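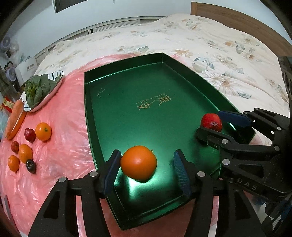
What the gripper budget looks like for spring

I promised a money update in the last issue, so grab a coffee! We've been collecting fruit-and-veg sorting sessions with hand-held grippers for a while now, and the question I get most from the other groups at Grancombe is what it all costs and what they should put in their own plans.

So, the big line first. We're asking for one more pair of grippers, and the quote from Howlader came in at $1,333 for the pair, with cases and a charger (the charger was extra last year, so read your quotes carefully). Plovex was cheaper on paper, but spare finger pads are sold separately there and the wait was 13 weeks. I'd already penciled in a November start – that pretty much settled it.

Pads are the thing I got wrong last time. I budgeted for them as if they were part of the tool, and they're a consumable, same as tape or gloves. I've now given them their own line at $147, and if we underspend, great, I'll roll it into storage cards.

Then there's the stuff that goes on the table. Apples, oranges, carrots, greens, a tray, a few plates, a plastic tablecloth. It looks like pocket change next to the hardware, and it adds up faster than you'd think once you're restocking every Saturday. I put in $445 for props through the end of the season. Please keep your grocery receipts, even the tiny ones!

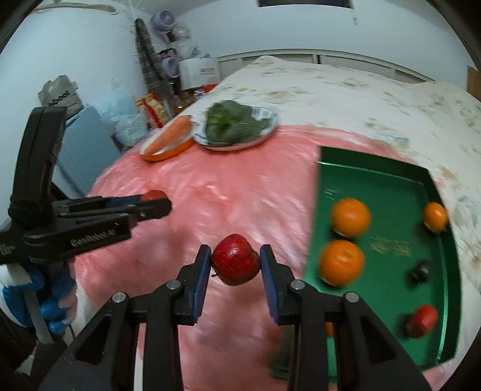
Apple in the grip, oranges on the tray: props and pads both come out of this season's budget.

One thing still open is the Fluvero subscription for sorting and labeling the recordings. They charge by seat, and I don't know yet if we need two seats or three. If you plan to log in yourself more than once in a blue moon, tell me before I send the form up – it's much easier to add a seat now than to go back and ask for one in the middle of the season.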